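How a Two-Finger Gripper Works
Build-at-home series, part 2

Words to know
Gripper: the part of a robot that holds things.
Linkage: stiff bars joined together so that moving one bar moves the others.
Pivot: a pin or screw that a bar can turn around.
Friction: the force that stops two surfaces sliding past each other.
Trigger: the lever you squeeze with your own finger.

A robot arm is no use for tidying or sorting until it has something on the end of it. On many arms this is a gripper. The one described in this part is called Stavis. It is a hand-held gripper, so a person carries it, and the person's arm does the job that a robot arm would do. The fingers at the front do the same job in both cases.

Stavis was designed by Saimi Kallio and can be put together at a kitchen table. The kit has 16 printed parts, not counting screws. The finished gripper weighs 219 grams without the camera.

Opening and closing

Hold your hands in front of you with the palms facing each other. Move them apart, then together. A two-finger gripper does this and nothing else. It cannot point, twist or tap.

Each side of the gripper is a linkage. When you squeeze the trigger, a rod inside the handle pulls on the inner bar of each side. The bars turn on their pivots and the fingers swing inwards. When you let go, a spring pushes the rod back and the fingers open.

Both sides are joined to the same rod. This means they move by the same amount at the same time, and they meet in the middle. If one side were joined more loosely than the other, the object would be pushed sideways before it was gripped.

Before gripping, the fingers must be wider apart than the object. This sounds simple, but a box has a long side and a short side, and if it is lying at an angle the gap it needs is different again. The person holding the gripper turns their wrist until the fingers line up with two opposite faces. A robot arm has to work out that angle from the camera.

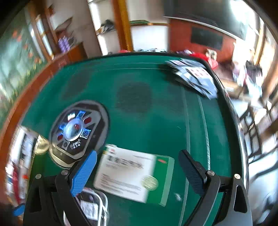
Fingers spread wide, with a white and green box between them. The round silver screws are pivots.

Why there are holes in the arms

The outer arms have long triangular cutouts. A triangle is a stiff shape. If you join three strips of card with paper fasteners to make a triangle, it will not change shape when you push a corner. If you join four strips to make a square, it will lean over. By cutting out triangles, the designer can leave out plastic and still have an arm that does not bend much. The arm is lighter and prints in less time.

The pads

Hard plastic is slippery. If the fingers were bare, a smooth object could slide out of them even when they were squeezing hard. Each finger therefore has a pad, and the pad has ridges called ribs.

Stavis pads are printed in a rubbery plastic. When the pad is pressed against an object, the ribs squash a little and more of the pad touches the surface. The grip is then firmer for the same squeeze. The pads do not have to be the same colour. Colour makes no difference to friction.

Pads wear out. In February Saimi changed a set that had gone smooth at the tips. To change yours, slide the old pad off the end of the finger and push the new one on until it stops.

Flat things and thin things

A box has flat sides, so each pad can touch it over a wide area. A pen is round. A flat pad touches a round barrel only along a narrow line, and the pen can roll or tilt along that line. Closing the fingers slowly gives the pen time to settle in the middle of the pads. Where you hold it matters too. Near the middle of its length, the weight on one side balances the weight on the other. Near one end, the heavy side will try to swing down.

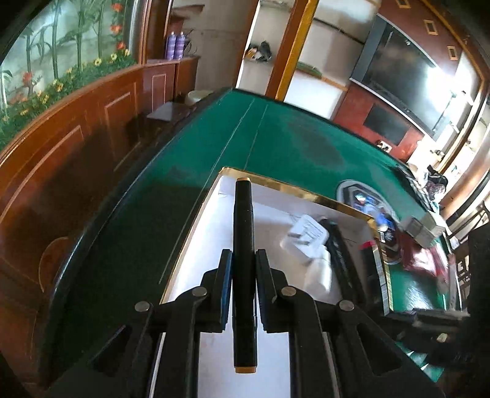 Cables are harder than either. A cable bends wherever it likes, so gripping one part of it does not tell you where the rest will go. If it is coiled up, the fingers may pick up one loop and leave the others behind. Kauko Laaksonen, who tests the kits, leaves cables until last when he is learning a new gripper, and recommends that you do the same.

What the camera is for

A camera fixed to the gripper looks out past the fingers. It uses a very wide lens, so straight edges look curved in its pictures. The curve is worth putting up with. A narrow lens would show the object but not the table around it, and a computer needs both to plan a movement. If the gripper moves quickly, the picture also becomes blurred. Move slowly if you want to see print on a packet.

Try it without a kit

You will need 2 wooden rulers, an elastic band and a small eraser.

1. Put the eraser between the rulers, close to one end.
2. Wind the elastic band around both rulers and around the middle of the eraser.
3. Squeeze the rulers at the far end and watch which way the tips by the eraser move.
4. Slide the eraser further along and try again.

Now pick up a pencil, a dry sponge and a coin. Write down which was hardest. Then stretch a balloon over each tip and repeat the test.

Part 3 covers the trigger and the spring. An adult should be present when the spring is fitted.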